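Runamura Gears: teleoperated gear assembly in simulation

Version 3 of the data card. Replaces the version 2 card, which listed the wrong control rate for the gripper channel.

Summary

Runamura Gears is a set of 156 demonstrations of a gear assembly task, recorded in simulation by people driving a two-finger gripper by remote control. It was put together at Putel for training and testing imitation policies on parts that have to mesh. All of the data is simulated. There are no real-robot episodes in this release – those are kept separately under the name Derkmont and use a different file layout.

Task

The operator picks up loose gears and seats them on the base part. An episode ends when the operator presses the stop pedal. Start poses are drawn at random, and gears may start at any height above the floor, with gravity switched on once the operator takes control.

How it was recorded

Operators used a handheld controller with six degrees of freedom and a trigger for the fingers. The hand motion is scaled down by half before it reaches the gripper, which made the last part of each insertion easier to steer. Operators saw the same wrist view that is stored in the episode, plus a fixed side view that is not stored.

Each person did practice runs before recording, and practice runs are not included. If an operator dropped a part and picked it up again, the episode was kept. If the simulator threw a part out of reach, the episode was discarded.

Contents of an episode

wrist – grayscale frames from the wrist view
pose – gripper position and orientation in the base frame
grip – finger opening, in millimeters
action – the command sent at each step, after scaling
outcome – success, partial or fail

Episodes longer than 500 steps are split into 2 files with the suffixes a and b. The loader joins them unless you pass split=keep.

Labels

Outcome labels were set by Hartmut Schwerdtfeger and checked by a second person. "Partial" means at least one gear is seated and at least one is not. The label describes the state at the stop pedal only. It says nothing about how clean the motion was.

Known problems

The fingers render as flat black and hide a large part of the lower view. A small gear close to a fingertip can be partly covered. Policies that only use the wrist view have trouble telling a held gear from one just behind the finger.

Gears and the base part are all white. We tried colored parts in Sang, the earlier set, and policies learned to go by color and then failed on plain ones.

Contact between teeth is approximate. Expect some episodes where gears overlap slightly before they settle.

Wrist view with the two fingers, the ring and the white gears:
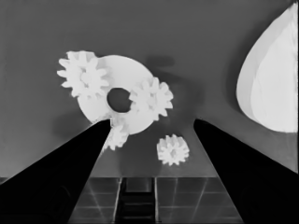 Lyle Park wrote in on the issue tracker that the halved hand motion should be an option in the recorder, not a fixed setting. On his setup it made long reaches slow, and his operators began to let go of the clutch button and re-grip several times per episode, which left short pauses in the action stream. He asked whether the pauses in our data come from the same habit.

They do, in part. Steps with no motion are left in, so that pose and action stay aligned. To drop them, run the trim script with the idle flag before training. The scale factor will become a setting in the next version of the recorder. Older files will load as before.

Use and terms

Free for research and teaching. Please name the version number when you report results, as the outcome labels changed between versions 2 and 3. Bug reports go to the issue tracker, which is read every Wednesday. Include the episode number and the loader version.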